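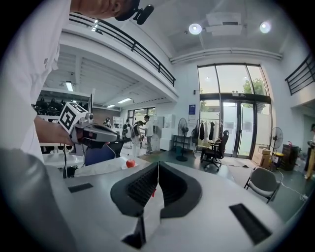 What do students do in the Brimlow hand-held gripper course?

They learn to record everyday hand tasks with hand-held grippers, and then use those recordings to train a robot arm to repeat the tasks by itself.

BRIMLOW COLLEGE OPENS SECOND TERM OF STUDENT ROBOTICS PROJECT

Enrollment for new teams closes in November

Brimlow College announced today that its student manipulation project, known as Tremora, will continue for a second term with an expanded program of work and places for new teams. The project is run by the college's robotics club together with the Department of Engineering and is open to students in any year of study.

Tremora began as a short elective on robot hands. Under the present format, students work in pairs at shared tables and practice ordinary actions with hand-held grippers: picking up a piece of fruit, folding a cloth, passing an object from one side of the table to the other. Each recorded attempt is called an episode. Students review every episode before it is added to the shared collection, and those with missing or unclear video are removed.

The collection now holds 209 reviewed episodes. The club has set a goal of 500 by the end of the second term.

"Our students arrive expecting to spend most of their time on code," said Blair Pollock, faculty adviser to the project. "They soon find that a large part of the work is done with their own hands, slowly and with a good deal of care. A rushed recording is of little use to anyone, and the students are now quite strict with one another on that point."

Work in the first term was limited to rigid objects and small soft items such as fruit. The second term will add cloth handling, which the teams asked for in their end-of-term reports. Cloth changes shape each time it is touched, and students will be required to write down how the material was placed before each attempt.

Teams will also take part in Drakos, the club's internal competition. Each team will receive the same set of table tasks and will train a model using only episodes from the shared collection. Entries will be judged on the number of tasks completed by the robot arm, on the quality of the written record, and on a short presentation to the other teams. A team that changes its equipment settings during the competition — including the position of a camera — must report the change to the judges before its next attempt.

The competition will last 3 hours and will be held in the afternoon. Family members and students from other departments may attend the presentations.

Technical support for the project is provided by Indavier, a local automation firm, whose engineers will hold evening sessions on calibration and data review. Attendance is expected of first-time members and optional for returning ones.

The college expects to accept roughly 10 new teams. No earlier experience in robotics is required, although each team must include at least one student who has completed the introductory programming course. Applications should name both team members and include a one-page statement describing a table task the team would like to record. Statements may be handwritten.

Application forms are available from the Department of Engineering office. Questions on enrollment, course credit or access for students with disabilities may be directed to Blair Pollock through the same office.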